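Print this page | E-mail this to a friend

We use cookies to keep this site running. By staying on the page you agree to our cookie notice.

How I weave a double cloth scarf that puckers on purpose

I get asked for this one a lot, so I've finally written it down. You need a loom with at least four shafts, two yarns that behave differently in hot water, and a free weekend. I weave mine on an old Hayes table loom, but any four-shaft will do the job.
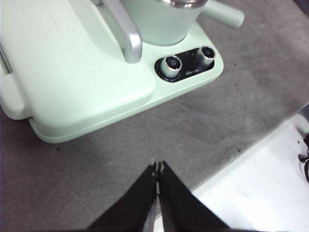
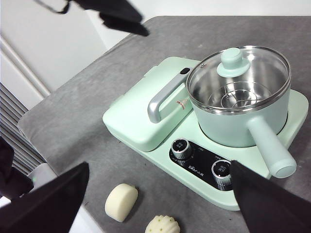 What makes the cloth pucker?
One layer is a wool that shrinks and the other is a yarn that doesn't. Where the two layers are joined, the shrinking one drags the other in with it, and the extra cloth has to go somewhere, so it bubbles up.

Choosing yarn

For the shrinking layer I use Borkier merino, the untreated kind. Do check the label! Superwash wool has been treated so it won't felt, and if you use it you'll end up with a perfectly nice flat scarf. For the other layer I like a fine spun silk, though a smooth cotton works too and costs a lot less (my first one was cotton and I still wear it).

Wind a small sample before you commit. I know, I know. I skipped mine last May and the scarf came out the width of a necktie.

Threading

Thread the wool on shafts 1 and 2 and the silk on shafts 3 and 4, alternating one end of each all the way across. Sley them together, so every dent has one wool and one silk. If you normally put two ends in a dent for plain weave, you'll be putting in four here, and it'll look horribly crowded. It's fine, because you're really weaving two cloths in the same space.

Weaving the layers

With wool on top, the sequence goes like this:

1. Lift shaft 1, throw wool.
2. Lift shafts 1, 2 and 3, throw silk.
3. Lift shaft 2, throw wool.
4. Lift shafts 1, 2 and 4, throw silk.

Keep going for 2 inches. Then swap the layers so the silk comes up top:

1. Lift shaft 3, throw silk.
2. Lift shafts 3, 4 and 1, throw wool.
3. Lift shaft 4, throw silk.
4. Lift shafts 3, 4 and 2, throw wool.

Every time you swap, the layers cross and lock together in a line. Those lines are where the puckers start and stop. Morfudd Howells, who taught me double cloth, makes hers all different depths and they look like tree bark - much wilder than mine.

Beat gently. A hard beat packs the wool so tightly that it has no room to move later, and then you're stuck.

Shrinking it

Hem or knot the ends first. Then fill a sink with hot water and a good squirt of dish soap, put on rubber gloves, and squeeze the scarf for six minutes or so at a stretch. Lift it out, look at it, and go again if it's still flat. You can't undo felting, so stop a little before you think you should.

Rinse in water that's the same temperature, roll it up in a towel and press. Please don't iron it! Tug the silk bubbles up with your fingers while it's damp and leave it flat overnight.

If the pucker is lopsided, it's usually the warp tension. Mine was always loose on the left until I started packing the beam with heavy brown paper.

Next up I'm trying the same draft with linen in place of the silk, and I'll post the sett once I've washed the sample.

Sign up for the newsletter and get new drafts by e-mail. Unsubscribe any time.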